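Water Use in Student Housing at Rinwood – Final Project Report
Brisa Bermúdez
Submitted 23rd August

1. Why this topic

My first idea was food waste but two other people had it already. Water was second choice and I ended up liking it more. Rinwood has two older residence halls, Ultow and Tunstall, both built before anybody worried much about flow rates, and one newer one, Drillthorpe. Students don't see a water bill. It's folded into the housing fee. So the question was simple: if you don't pay for it by the gallon, does telling you how much you use change anything?

The housing office let me have meter readings for all three halls. I put up posters and sent a short weekly note to residents in Ultow only. Tunstall got nothing. Drillthorpe was mostly there for comparison because the fixtures are so different.

2. What I did

Readings were taken over 7 weeks, starting in June, when summer session residents moved in. The meters are in the basement in Ultow and Tunstall and outside by the loading door at Drillthorpe. One reading per week per building, same morning each time, except week 3 when the Tunstall basement was locked and I had to go back after lunch. I left that one in but marked it.

The weekly note was three or four lines. What the hall used, up or down from last week, one suggestion. Run full loads. Shorter shower. Report a running toilet instead of jiggling the handle. I tried to keep it from sounding like a parent. My roommate said the second one did anyway, so I rewrote the rest.

Posters went by the laundry room door and on the inside of the bathroom stalls. Laundry room posters lasted. Stall posters did not – most were gone or written on by week 4 and I ran out of tape and patience.
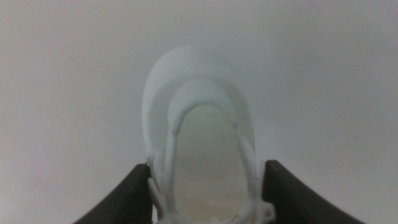

I also did a short survey at the end. Six questions, on paper, left at the front desk with a box. Paper was a mistake. Half of the handwriting in the comments section I can't read, and typing it all up took a whole evening I didnt have.

3. Results

Ultow's lowest week was 2,993 gallons per floor. That was week 5. Before the notes started it had been higher, but the first two readings also include move-in, when everybody washes everything they own, so I don't want to lean on that too hard.

Tunstall went down as well. Not as far, but down, and it got no notes and no posters. Could be the weather. Could be people leaving on weekends. Could be Tunstall residents visiting friends in Ultow and seeing the posters, which I should of thought about before picking two halls that share a courtyard.

Drillthorpe was lowest the whole time, down to 2,173 gallons per floor in its best week. Low-flow showerheads, newer toilets, front-loading washers. No notes, no posters, and it beat Ultow every single week. If the college wants to save water this is probably the most useful line in the report.

Survey: most people who answered in Ultow remembered getting the notes. Fewer remembered what was in them. The full loads suggestion came up the most in comments, maybe because the poster was right there by the machines. Several people complained about the dryers, which wasn't a question.

4. Problems

Summer residents are not fall residents. Fewer of them, odd schedules, some only there for part of the session. I divided by floor and not by person because the housing office wouldn't give me headcounts by week. Per person would be much better.

Also a leak. Ultow had a running toilet on the second floor for over 6 days before maintenance got to it. It shows up as a bump in week 6. I thought about taking that week out, then decided a leak is part of how a building uses water, so it stays. Somebody else might decide differently.

One reader per meter would help too. I misread the Drillthorpe dial once and only caught it when the next reading came out smaller than the one before.

5. If someone does this again

Start in the fall with a full building. Pick halls that are not next to each other. Skip the stall posters. Do the survey online and keep it short. Ask housing for headcounts early, like the first week, in writing.

I'd also like to see showerheads swapped on one floor of Tunstall and nothing else changed. The parts are cheap and the maintenance supervisor said he'd be fine with it if the housing office signs off. I sent them the request, no answer yet.

Raw readings are in the spreadsheet turned in with this report. Week 3 for Tunstall is highlighted yellow.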